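Troltis presenta Flonley, una mesa que no pretende cambiarle la vida a nadie

Comunicado de prensa
17 de julio de 2022

Troltis, fabricante de mobiliario para casas de tamaño normal, lanza hoy la mesa Flonley. Es una mesa. Tiene tablero, tiene patas y, si se monta según las instrucciones, las patas quedan debajo. La empresa es consciente de que el sector suele anunciar estas cosas con palabras como «ecosistema» o «manifiesto», y ha preferido gastar ese presupuesto en el acabado.

El desarrollo empezó en enero, cuando el equipo de diseño recibió el encargo de proponer un tablero claro, de aire tranquilo, para cocinas y comedores donde se come, se plancha, se hacen los deberes y se discute el recibo de la luz, a menudo en la misma tarde. La primera propuesta era blanca y lisa. Quedaba preciosa en pantalla. En la sala de muestras aguantó hasta que alguien apoyó un café, y el proyecto volvió a la casilla de salida con bastante dignidad.

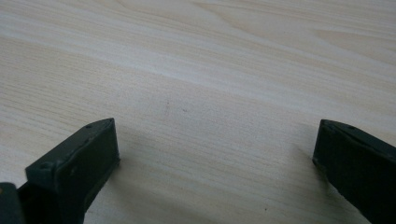
Tiempo de lectura: 3 minutos

La superficie definitiva es de un beige cremoso, con una veta larga y algo ondulada que en unas zonas se aprieta y en otras se abre en arcos amplios. En Troltis se ha hablado de esa veta más de lo que conviene confesar en un comunicado. Hubo una versión demasiado recta, que recordaba a un cuaderno pautado, y otra con tanto dibujo que costaba encontrar en ella una aceituna. La elegida está en un punto medio que la dirección de producto define como «madera que no levanta la voz».

El tono se ha buscado pálido, con algún matiz rosado y gris según la zona. Combina con las sillas que el cliente ya tiene, incluidas las dos que no hacen juego con las demás y que en teoría eran provisionales. El acabado devuelve la luz con suavidad y sin convertir la cena en un interrogatorio.

Antes de darlo por bueno, el tablero pasó una temporada en el taller Restrepo, colaborador habitual de la marca, con una rutina de uso doméstico bastante poco glamurosa: platos arrastrados, vasos sin posavasos, migas, bolígrafos, una caja de herramientas dejada caer con cierto entusiasmo. Se repitieron unos 3000 ciclos de limpieza con bayeta húmeda, cifra que el taller comunicó con un suspiro. Troltis no afirma que la superficie sea indestructible. Afirma que es una mesa y que agradece que se la trate como tal.

También se revisó a ras de superficie, con la luz de lado, que es como de verdad se ven los tableros cuando uno busca las gafas. Una veta clara y variada disimula mejor las motas del día a día que un color plano, y este argumento pesó más en la decisión final que cualquiera de los paneles de inspiración colgados en la pared. Los paneles, por cierto, siguen colgados.
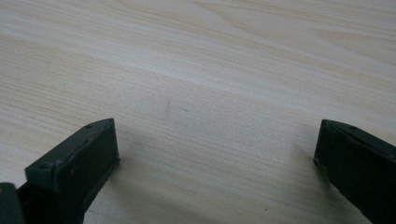 Lo que viene en la caja

La mesa Flonley se entrega desmontada, con el tablero de una pieza, las patas, los tornillos y una llave que se sumará a la colección de llaves iguales que ya hay en el cajón. El montaje pide 2 personas. Puede hacerlo una sola, pero después no tendrá a quién echarle la culpa.

Las instrucciones, revisadas de arriba abajo para este lanzamiento, incluyen frases completas. La empresa sabe que en el sector se estila el monigote sonriente que señala un tornillo y ha decidido prescindir de él por respeto a las partes.

Para el mantenimiento basta un paño húmedo y un secado posterior. No se recomiendan estropajos metálicos, amoniaco ni ese producto sin etiqueta que vive debajo del fregadero desde la mudanza.

Primera tirada y puntos de venta

La primera tirada consta de 300 unidades y se distribuirá en exclusiva a través de las tiendas Tillent, donde la mesa estará expuesta sin frutero decorativo, a petición expresa del fabricante. El público podrá tocarla, sentarse a ella y pasar la mano por el tablero con gesto de entendido. El personal de tienda está acostumbrado.

Cada mesa tiene una garantía de 3 años frente a defectos de fabricación. Quedan fuera los cercos de las sartenes y las manualidades con purpurina, materia sobre la que Troltis declina hacer más comentarios.

Sobre Troltis

Troltis diseña y fabrica mesas, estanterías y bancos para uso doméstico. No tiene una filosofía de marca propiamente dicha, aunque se está trabajando en ello desde hace tiempo.

Las muestras de acabado para prensa pueden pedirse al departamento de comunicación de Troltis. Se ruega devolverlas; las de la temporada pasada están sirviendo de tabla de quesos en varias redacciones.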